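Telov Tableware Storage Study: Progress Report for the Second Funding Period
Submitted to Constanza Retamal, Cai Fund
Prepared by Khadija Abdelaziz, Stultarville
May 12, 2023 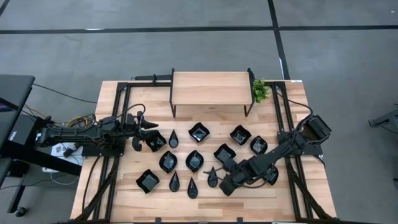 The second funding period covered layout, sorting and stacking of the Grosby dishes in both shapes. Work on closed cabinets was deferred to the third period, as agreed in February. The main question was how much table area a mixed set needs before it is sorted, and how the set should be broken down into stacks for the shelf. The starting condition is a spread layout, with the glossy black dishes set out separately across the table and the two shapes mixed. The square dishes, with their softly curled corners and darker centers, are referred to below as shape A. The other shape is referred to as shape B. The pale striped grain of the tabletop gives strong contrast at the dish rims, and the layout can be read from a still without marking the dishes.

1. Work completed

A total of 331 stacking trials were entered in the log. Of these, 11 were removed before analysis: seven had no entry for stack order, and four were started from a layout that did not match the layout sheet. The remaining 320 trials are divided as follows.

Sorted by shape before stacking: 140 trials
Stacked directly from the mixed layout: 100 trials
Mixed stacks, shape B on shape A: 80 trials

Each trial begins with the dishes spread on the table and ends when all dishes are in stacks within the marked storage footprint. The footprint is entered on the layout sheet and is not drawn on the table. Stack lean is measured at the top dish. A trial is recorded as failed if a stack is touched again after it has been declared complete.

The layout sheets were revised once during the period. Version 1 gave positions by row only. Version 2 gives a row and a spacing class (close, medium, wide). All trials run under version 1 were repeated, and the totals above contain version 2 trials only.

2. Findings

2.1 Sorting before stacking

Sorting by shape first gave straighter stacks and fewer failed trials. It also took longer in the close spacing class, where dishes had to be moved aside to reach others. In the wide class the time difference was small and we do not consider it meaningful with the present number of trials.

Direct stacking from the mixed layout gave acceptable results when the first dish of each stack was taken from the side of the table nearest the footprint. When the first dish came from the far side, later dishes were often carried over the partly built stack. Most of the failed trials in this group have that pattern in the log.

2.2 Shape A

The curled corners determine the resting position of a shape A stack. With the corners aligned, each dish seats on the one under it and the stack is stable at every height tested. If one dish is turned slightly, the corners ride on the rim of the dish below and the error carries upward. A turned dish near the bottom of a stack could not be corrected from the top, and the stack had to be rebuilt from that dish.

Alignment is harder to judge on the glossy finish than we expected. Overhead light produces bright reflections on the curled corners that can be mistaken for a gap. A side check at table height was added to the procedure midway through the period. It added a few seconds to each trial, and we recommend keeping it.

2.3 Mixed stacks

Placing shape B on shape A was tested as a way to reduce the footprint. It does reduce it, but retrieval becomes slow as soon as a shape A dish is needed. The reverse order was tried informally and dropped. We do not plan further trials of mixed stacks unless the Fund wants the footprint figures extended.

2.4 Surface marks

The dishes show fingerprints and fine dust readily. Handling by the rim was made part of the procedure. Dishes are wiped at the end of each block of trials with a dry cloth, and any dish with a visible scratch is set aside and listed. No scratched dish has been returned to the set. The wiping step is not included in the trial times.

3. Table and shelf

The raised shelf at the back of the table, a wooden plank on thin dark metal legs, remains in place for all layouts. It was considered as the storage position for finished stacks. For this period the stacks were left on the tabletop, so that the results would depend on spacing and order only. Shelf storage is the first item of work for the third period.

The plant at the corner of the shelf is a fixed item on the layout sheet and is treated as an obstacle of constant position. It has not been moved between trials. One request from the review in February was to keep some ordinary household items near the dishes, and the shelf and plant together meet that request.

The tabletop is wiped before the first trial of each block. Crumbs and grit under a dish were the cause of two measured leans in the pilot work, and none have been recorded since the wipe was made standard.

4. Changes from the approved plan

Cabinet trials moved to the third period (agreed in February).
Layout sheet revised to version 2; version 1 trials repeated.
Side check for corner alignment added.
Informal reverse-order stacks not reported.

None of these changes affects the budget. The repeated trials used time that had been set aside for the cabinet work.

5. Open items

Replacement dishes in shape A have been requested to bring the spare set back to full size. Until they arrive, a scratched dish will be replaced from the spares and the block restarted.

The definition of a failed trial needs a decision. Under the present wording, a light touch to straighten the top dish counts the same as a full rebuild. We propose two classes, "adjusted" and "rebuilt", and can recode the existing log from the notes column without repeating any trials.

6. Plan for the third period

Shelf storage of sorted stacks, close and wide spacing classes.
Retrieval trials for single dishes of each shape.
Cabinet trials, one door open and both doors open.
Recoding of failed trials, if approved.

The full log and both versions of the layout sheet are available from Khadija Abdelaziz on request. A decision on the failed-trial classes is needed before the retrieval trials start.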